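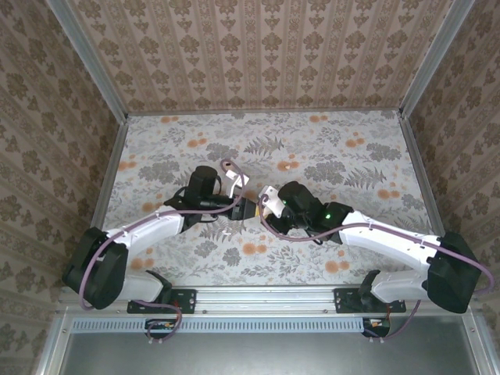

The first postcard Boglárka Fülöp ever sent to a politician had a drawing of a broken bus shelter on it. The second had the same shelter with a pigeon inside. By the time she got to number 17 the pigeon had a hat and a name, and the city had called her back.

"I wasn't trying to be funny," she says. "I was mad! I just draw when I'm mad."

That bus shelter got fixed in November, and the postcards turned into Janden, a letter-writing night in Toledo that has become one of the liveliest rooms I've sat in all year. People come straight from work, still in scrubs or steel-toed boots, grab a stack of blank cards and start writing to whoever can do something about whatever is bugging them. Library hours. Lead pipes. A crosswalk signal that gives you just enough time to reach the middle of the street.

What I love about it is how much making goes on. Tariq Siddiqui, a high school band teacher, sets complaints to music and mails the sheet music. Haris Ghauri cuts linoleum blocks at one end of the room and prints until his fingers are black, and his run of 100 cards about the river path was gone before I got my coat off (I did get a smudged one from the reject pile, and it's on my fridge). Wajid Hayat, 16, writes one long letter each time, by hand, in the best cursive I've seen since my grandmother's.

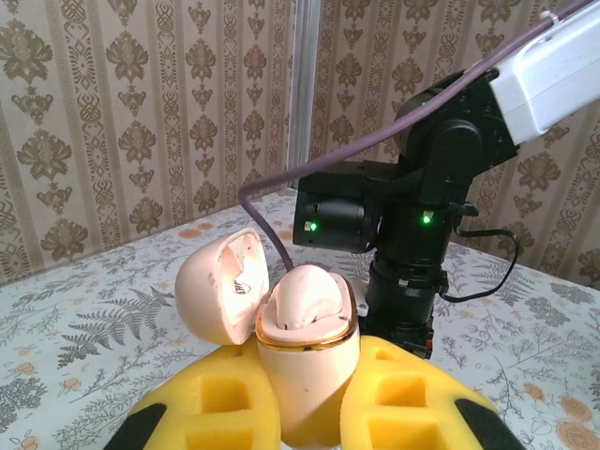 Do you have to be good at art to take part?

Most regulars don't draw at all. Plain words on a plain card are the bulk of what goes in the mailbag, and there's always a person nearby who will help with spelling or an address.

Junaid Jafri is the one who keeps bringing up history. He found a petition from 1863 in his family's papers, a few dozen neighbors asking for a footbridge, and he reads a line or two of it out loud when the room gets tired. The handwriting gets worse as the names go on. Somebody spilled something on the corner. The bridge was built, he says, and he has walked over what's left of it.

There are other groups doing this now. Tinthorpe started with four friends and a borrowed table, and they send everything in bright green envelopes so the mailroom will know them on sight. Braltitz makes a small folded zine of the answers people get back, including the form letters, which are printed in full with the writers' notes in the margins. I read the latest one twice on the ride home and laughed out loud both times.

Fülöp still has the pigeon. He's running for mayor on her newest cards, on a platform of benches.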